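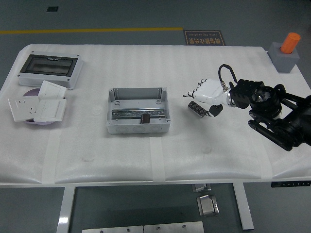

Subject: Re: [oldhouses] Living in the house during a rewire, sane or not?

Hello all,

I've been meaning to answer this one since it came round and kept being called away, so apologies if you've already made up your mind and have the floorboards up. I'll put my replies in between your paragraphs, as it's the only way I can keep my own thoughts in order.

> Hello everyone, long-time reader, rarely a poster. We have finally
> got a start date in February for the rewire. The house is a stone
> cottage at the bottom end of Jarberg, two bedrooms and a box room,
> last wired (I'm told) before I was born. We'd planned to stay with
> my sister but that has fallen through, and I wondered how many of
> you have simply stayed put and lived around it?

We did! Ours is the same sort of house on the hill side of Jarberg, thick walls, low ceilings, one staircase that goes up like a ladder, and we stayed for the whole of it, which was meant to be a fortnight and came out at nearly four weeks. I wouldn't call it fun, but I'd do it again before I paid for a holiday let in the cold months, and there was something to be said for being there when questions came up. More of that further down.

The thing that made it bearable was keeping one room entirely out of it until the very end. We chose the back bedroom, moved in the kettle, the toaster, a camping fridge and the cat, and agreed with the electrician that it would stay on its old circuit until everything else had been done and tested. Ask about this early, as it does affect the order they work in, and some will say no. Ours grumbled a bit and then said yes. By the second week that room was the only place in the house where you could put down a cup of tea and drink it without grit.

> My main worry is the walls. We've got lime plaster in most rooms,
> some of it a bit hollow, and I have visions of the whole lot coming
> down the moment somebody starts chasing it out.

You'll lose some. I won't pretend otherwise. We lost a piece over the landing the size of a tea tray and another behind the sitting room door, and both had been waiting for an excuse for years. What I would do is go round beforehand tapping with your knuckles, and put a pencil cross on anything that sounds like a drum. Then show the electrician the crosses. Where ours could come down from the floor above and drop behind a door frame or up the inside of a cupboard, the cable went that way, and it used more of it (over 106 metres on the upstairs alone, which I only know from the bill) but it saved a great deal of plaster.

For the making good, please don't let anybody fill the chases with ordinary gypsum if the wall behind is stone. We had one stretch done like that by the previous owners and it has had a brown tidemark along it every winter. We used Trinano lime putty with a bit of hair in it, bought ready mixed in tubs, and my other half did all of the patching over the evenings, badly at first and then rather well. It takes an age to go off. Leave it alone, mist it if the room's warm, and don't paint until you are thoroughly sick of looking at it.

> We have been asked to say where we want every socket and switch and
> I have gone completely blank. How did people decide?

This is the part I'd most like to have over again. We were given a copy of the floor plan and a pencil, and we sat at the kitchen table and put crosses on it in a very grown-up way, and about half of them were in the wrong place.

What I'd suggest instead is masking tape on the walls, for at least a week, before you draw anything. Tape up a square wherever you think a socket should go and live with it. You find out very quickly that the one beside the bed is going to be behind the headboard, and that the hoover won't reach the top of the stairs from anywhere sensible. Do it after dark as well, for the switches. Come in through each door with your arms full of shopping and see where your hand goes. In our kitchen my hand goes to the left, every single time, and the switch is on the right, and it has been on the right for three years now and I still pat the wall like somebody looking for a secret passage.

Also think about Christmas. I'm quite serious. Where does the tree go, and what will you plug it into? And a socket inside the cupboard under the stairs has been the best of the lot, we charge everything in there.

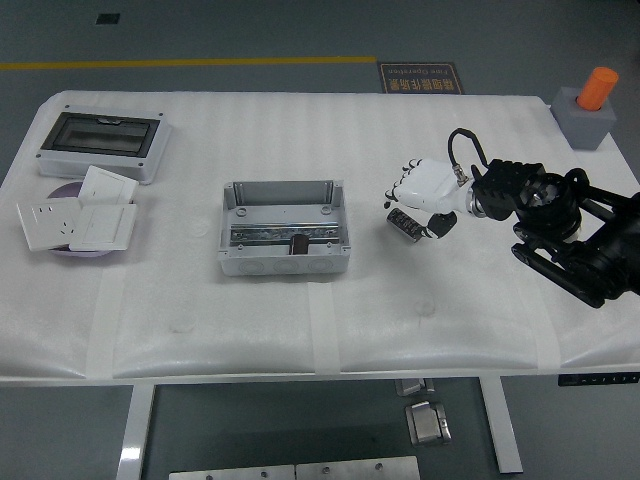 On the style of the fittings, I'd say don't be hurried. We were offered plain white as standard and I turned up my nose and spent several evenings looking at brass and Bakelite and goodness knows what. In the end I priced up the Ploto range in aged brass for the whole house and it came to £589 before I'd added a single dimmer, at which point plain white began to look rather restful. We did treat ourselves in the hall and the sitting room, where visitors see them, and left the rest white. In a small cottage room with lime-washed walls they honestly disappear — I couldn't tell you now what the ones in the bedroom look like without going up to check.

If you do go for brass anywhere, tell the electrician before work begins. Metal plates have to be earthed properly, and the back boxes you need may be deeper, which matters rather a lot when the box is going into a lump of granite. I gather it's also worth buying a couple of spares in the same batch. Finishes drift, and the one we bought later for the porch is noticeably pinker than its neighbours.

> We are also undecided about the outside. There's a stone privy we
> use as a shed and I'd love a light and a socket in there, but the
> quote for it seemed steep and I wondered whether to leave it until
> later.

Have it done now, or at the very least have the duct put in now. We left our outhouse until later to save money, and later turned out to mean lifting the flags that we had only just had relaid. If the trench is going to be open for any reason, a drain, a water pipe, anything, get a length of duct in with a draw cord through it and cap both ends, and then the rest can wait until you feel richer. I'm no electrician, so let yours settle the depth and the type of cable and what sort of protection it wants at the house end, and make sure the shed is on the certificate along with everything else.

As for the quote, we had two for the house, and the cheaper one left out the making good, the certificate and taking away the old cable, so it wasn't much cheaper by the time we'd finished asking. The people at Grajales, the builders' merchant on the ring road, keep a board by the trade counter with cards on it, and that's where we found ours. I would ring whoever you're thinking of and ask whether they've worked in a house with solid walls and lath ceilings. You can usually tell from the length of the pause.

> Last thing, is there anything you wish you'd done before they
> arrived?

Emptied the loft. Oh dear, yes. We thought we could push things to one side, and on the first morning there were two of them up there at an hourly rate passing down boxes of our old curtains. Empty the loft, empty the airing cupboard, take up the carpets yourselves if you can bear to and number the backs with chalk.

Take photographs of every wall before it's closed up, with a tape measure held against it, and another of the floor voids. I took 202 in the end and felt rather silly about it, then last autumn we wanted to hang a heavy mirror on the landing and I found the right picture in a few minutes and could see just where the cable dropped. I keep them in a folder with the certificate, and a printed set in the meter cupboard for whoever has the house after us.

Old dust sheets are better than plastic on the stairs, by the way. Plastic slides.

And do book something nice for the middle of it, even if it's only a hot bath at somebody else's house. We went out for supper on the evening the hall ceiling was open and came home to the smell of a hundred years of soot, but we'd had pudding and it didn't seem so bad.

Do write again once you've started and tell us how the plaster is behaving. If you'd like the rest of my tub of putty you are very welcome to it, it's still good as long as it has its inch of water on top, and I'm only up the hill.

With all good wishes for February,

The one with the blue gate, top of Jarberg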